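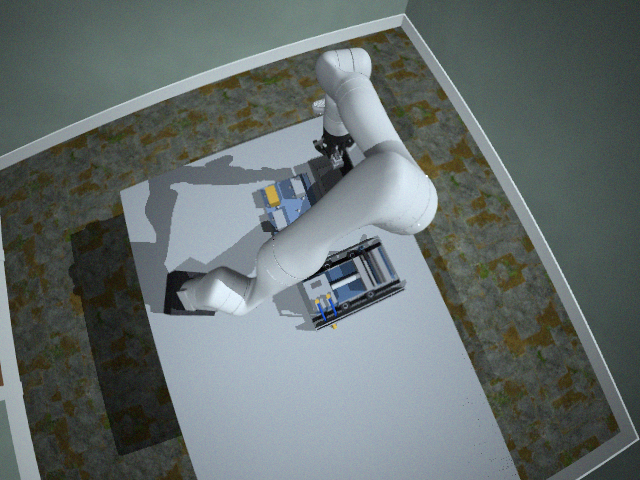

Simulation of the planned cell: white arm, blue component board, rail assembly

Robot arm on our bench, should I believe "no job losses"?
Posted by benchrat_Fultley

I do board assembly at a small plant, 18 of us on two shifts. In May management showed us this render from the integrator, Kindum, and said the arm will take over the "boring part" and we'll all be "freed up." Freed up for what? They couldn't say. Has anyone been through this?

gearloose
Went through it at Drurnerby. They promised 1340 boards a shift. Getting there meant 2 people clearing jams and reloading parts all day, at the same pay as before. No layoffs, true – but when people quit they weren't replaced. Ask for these in writing: who clears faults, whether that comes with a pay grade, and what happens to open positions. Also ask who sets the pace. Ours was set by the machine and breaks got awkward fast.

Also, a render is a sales tool. Ask to visit a shop already running one.

mopsy_t
robots are fine, learn to program it and you'll be ok

benchrat_Fultley
Programming is going to a contractor, Benkirane. I asked on Thursday. Will try the pay grade thing – thanks gearloose.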